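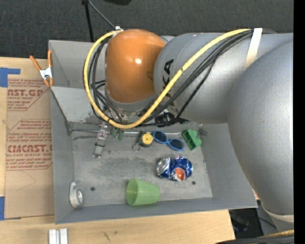 A gray bin of small household objects on a light wooden tabletop.

Blog > Household Matters > Moving and Storage

3 April 2022
By Indira Kaimal

On the Keeping of a Household Inventory

Readers of this page have asked on several occasions for a full account of the inventory that my household prepared before the move from Landry to Vesari. I have put off writing it until the work was complete. It is now complete, and the following is offered as a record of the method and of the mistakes made along the way.

The decision to prepare a list was taken in August, when the lease on the Landry house had one further winter to run. The insurance policy then in force required a schedule of contents for any claim above a stated amount. We had no such schedule. What we had was a folder of receipts, most of them faded beyond reading, and a general belief that we did not own very much.

The finished list for the Landry house ran to 1246 entries. Of these, 468 were found in the kitchen and the pantry. I had expected the books to form the largest group, and they did not come close.

Method

Each room was assigned a letter and each item a number within that letter. The list was kept in a ruled ledger first and copied to a spreadsheet in the evening. I recommend the ledger. A spreadsheet invites correction while the work is still going on, and a good deal of time was lost in the first week to changing the width of columns.

The following particulars were recorded for every entry: the room, a short name for the item, its condition, the year it was acquired if known, and an estimate of what it would cost to replace. The last of these caused more disagreement than all the others together. My husband held that an item bought secondhand should be listed at the secondhand price. The policy stated otherwise, and the matter was settled by a telephone call to the insurer, who asked for the cost of a new item of like kind. Readers should check the wording of their own policy before starting, as we did not, and the whole of Room B had to be priced again.

Small objects were the chief difficulty. It is not practical to list every spoon. It was agreed that items of low value could be entered as a group, provided that they were kept in one container and that the container itself carried a number. A bin of assorted household things therefore appears in our list as a single line, with its contents named in a note. This rule should have been adopted at the outset. It was adopted in the third room.

Items Removed

Before the move, 573 entries were struck from the list. Some were given to relatives, some were sold, and a large number were discarded. No target was set in advance. I mention this because much of the advice now in print on the subject proposes a fixed share of one's belongings to be given up, and I did not find that helpful. A household with a sewing room will not arrive at the same figure as a household without one.

Three classes of item were kept without discussion - papers of legal standing, tools in working order, and anything made by hand by a member of the family. The third class includes a very poor birdhouse.

Packing and Arrival

The carrier quoted for up to 300 cartons, a number we did not reach. Each carton was marked on two sides and on the top with the room letter and the item numbers inside. The mark on the top proved to be of little use once cartons were stacked.

On arrival in Vesari the ledger was placed on the kitchen counter and each carton was checked off as it came through the door. Two were missing at the end of the day. One was found in the garage. The other, containing table linen and the good scissors, has not been found, and a claim was submitted with the relevant page of the ledger attached. It was paid without further questions.

Upkeep

The list is now reviewed twice a year. New purchases are entered in the ledger within the week, in theory. In practice there is an envelope on the side of the refrigerator, and the receipts go there first.

A blank copy of the column headings can be sent to any reader who writes to request one. Please state whether the ledger or the spreadsheet version is wanted.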